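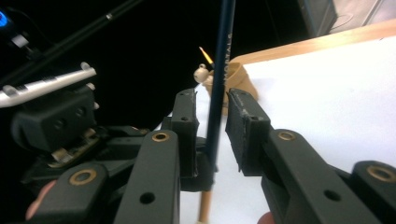
4.2. Planifier l'achat d'un poste de collecte à deux préhenseurs portatifs

Accueil Numéros Auteurs Soumettre Contact
Rechercher dans la revue
Rubrique : Robotique et automatisation > Méthodes et moyens

Nous avons longtemps hésité à consacrer une section entière à la question du budget, tant elle passe d'ordinaire pour une affaire d'intendance que l'on règle entre deux portes, avec un tableur et beaucoup de bonne volonté. Les échanges que nous avons eus avec des équipes désireuses de monter un poste semblable au nôtre nous ont pourtant fait changer d'avis. La première chose que l'on nous demandait, avant même l'architecture du modèle ou le format des trajectoires, était presque toujours la même : combien faut-il prévoir, et par quoi commencer ? Nous y répondons ici aussi simplement que possible, avec nos chiffres à nous, qui valent pour l'atelier de Karkcombe et qu'il faudra bien entendu adapter ailleurs.

Le poste, que nous appelons Ditalau dans la suite du texte, repose sur deux préhenseurs tenus à la main, un par côté. L'opérateur manipule lui-même les objets au moyen des doigts mécaniques, et l'on se passe ainsi, pendant toute la phase de collecte, d'un bras motorisé. C'est de très loin la décision qui a le plus pesé sur l'enveloppe, et nous la prendrions de nouveau sans hésiter. Le bras ne devient nécessaire qu'au moment de l'évaluation, et il peut alors être partagé avec d'autres projets, pour peu que l'on s'y prenne assez tôt pour réserver des créneaux (nous nous y sommes pris trop tard, et cela nous a coûté une bonne partie de l'hiver).

Le premier devis, reçu en janvier de la maison Vorari, portait sur une paire complète à 600 euros par préhenseur, câbles compris. Il nous avait paru raisonnable, et il l'était. Ce que nous avions mal mesuré, en revanche, c'est la part des pièces d'usure. Les embouts des doigts frottent sur tout ce que l'on saisit, leurs arêtes finissent par griser, et un embout fatigué ne tient plus un crayon de la même façon qu'un embout neuf. Les bagues de laiton, aux articulations, demandent elles aussi un peu d'attention : un jeu à peine sensible sous la main se retrouve dans l'ouverture mesurée, puis dans les données. Nous avons donc ouvert une ligne séparée de 400 euros pour les embouts et les bagues, que nous conseillons vivement d'inscrire dès la demande initiale. Une rallonge, si modeste soit-elle, prend chez nous autant de signatures qu'un achat principal.

Gervásio Guimarães, qui a tenu les comptes du projet avec une patience dont nous lui sommes très reconnaissants, a proposé de répartir les dépenses selon leur durée de vie et de laisser de côté le classement par fournisseur. L'idée peut sembler aller de soi, mais elle a transformé nos réunions ! Les préhenseurs et les rails d'aluminium sont amortis sur l'ensemble du projet ; les embouts, les câbles et les bagues sont rangés avec les consommables ; les objets manipulés, enfin, forment une catégorie à part, dotée d'une toute petite somme, renouvelable sans formalité.

Cette dernière catégorie mérite que l'on s'y arrête un instant, car elle est la moins chère et celle qui nous a donné le plus de fil à retordre. Crayons, pinceaux de maquillage, gobelets, petites figurines : tout cela s'achète pour presque rien, mais il faut pouvoir racheter à l'identique. Un crayon dont le vernis change de teinte d'un lot à l'autre introduit une variation que l'on n'a pas voulue. Nous recommandons d'acquérir les objets minces et allongés par lots de 15 et d'en garder une partie dans son emballage, à l'abri des mains empruntantes. 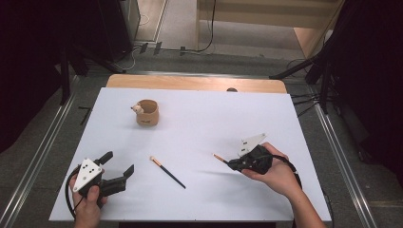 Figure 2. Poste Ditalau en cours de manipulation : préhenseur droit refermé sur un pinceau, préhenseur gauche ouvert, second pinceau posé au centre du plateau blanc.

Le mobilier, on le voit à la figure 2, reste volontairement modeste. Une table de bois clair, un plateau blanc mat posé dessus, et voilà l'essentiel de la surface de travail. Nous avions demandé un prix pour une table technique de la gamme Aguiar, fort belle, réglable en hauteur, et nous y avons renoncé le cœur un peu serré. L'argent est allé aux rideaux noirs et aux supports, qui nous paraissaient plus utiles à la régularité de l'éclairage. Le plateau blanc, pour sa part, se remplace facilement lorsqu'il se raye, et nous en tenons un d'avance.

Restent les câbles, que l'on oublie toujours. Chaque préhenseur traîne le sien, et la longueur doit être choisie en pensant au geste : trop court, le câble tire sur le poignet ; trop long, il balaie le plateau et finit devant les objets. Nous avons commandé deux longueurs et gardé celle que les opérateurs préféraient. L'autre sert aux essais sur établi.

Le plan arrêté en juillet 2018 prévoit donc les achats dans l'ordre suivant : d'abord un seul préhenseur, pour vérifier la chaîne d'enregistrement ; ensuite le second, accompagné des pièces d'usure ; en dernier lieu, les supports et les rideaux. Les équipes qui disposent déjà d'une pièce à lumière constante pourront supprimer cette troisième tranche et reporter la somme sur les heures d'opérateur, poste que nous avons sous-estimé d'un bout à l'autre du projet et dont le détail est donné à la section 4.3.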